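Climelness notebook - café table, bottle task
September 24, 2022

Second site for the Climelness set, and the first one with a proper background. Same hand-held gripper as in June, same magenta pads, fresh screws in the plates. The task is bottle to coaster: pick up the water bottle, set it down on the round red coaster, let go, back off. One demonstration is one pick and one place. Anything with a second grab in it goes in the reject folder, even when the end looks fine.

Sorted out the mapping run first. Slow sweep over the table and the sofa, then out towards the dining chairs and back. The tracker likes this room. The zigzag cushion and the buttoned armchair give it plenty to hold on to, and the glass at the back was less trouble than I expected.
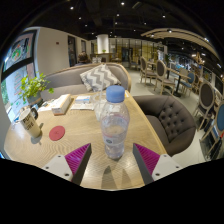 2 min read

Start position for the bottle is anywhere on the near half of the table that the operator can reach without leaning. Cup to the left, coaster clear of the cup. We agreed to leave the tissue box and the small stuff at the back alone between takes and only shift it when we change block. Jaws start wide open and stay wide until the bottle is well between them.

Clear plastic is the awkward part. Depth from the Fesow unit is full of holes on the bottle, so for this set we are logging colour only and will not try to patch it later. The pale blue cap is the one bit that shows up well every time. I would not be surprised if the policy learns to look for the cap and not much else. Worth a block with a different cap colour before we train anything serious.

Ceiling spots throw a hard glare on the wood. I tried shifting the start position to get away from it, then put it back. The glare will be there at run time too, so it may as well be in the data.

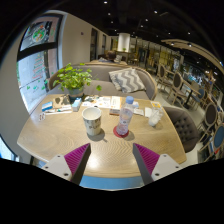

Hamann Group, Manipulation Data Team

Block 3 notes. Placing is harder than picking. The coaster is not much wider than the base of the bottle, and from the wrist view you lose sight of the rim just before contact. What works is to line up early, come straight down and pause before opening. Operators who open on the way down get a wobble, and the wobble ends up in the trajectory. Please pause. A count of two is plenty.

Also, back off along the same line you came in on. Swinging out sideways clips the bottle.

Changed the surface for some of the takes and used the ridged magenta mat under the bottle. Same colour as the finger pads, which I wanted on purpose: if the segmentation leans on magenta to find the fingers, these takes should break it.
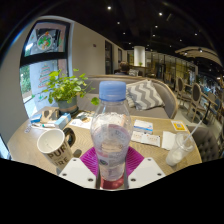
Tag those takes "mat" in the sheet and keep them out of the main split for now. Gravness can pull them in as a held-out test once the baseline is done.

Totals after the tracker check: 767 demonstrations kept, 44 rejected. Most of the rejects are double grabs, the rest are lost tracking when the gripper went too near the window side. Nearly 3 hours of usable recording, counted after trimming.

To do:
Trim the dead time at the start of each take, the script still leaves too much in.
Check the gripper width calibration against the June values, the closed reading looks slightly off.
Find a bottle with a darker cap.
Ask whether the paper cup should get its own task or stay as clutter. I would leave it as clutter until the placing numbers are in.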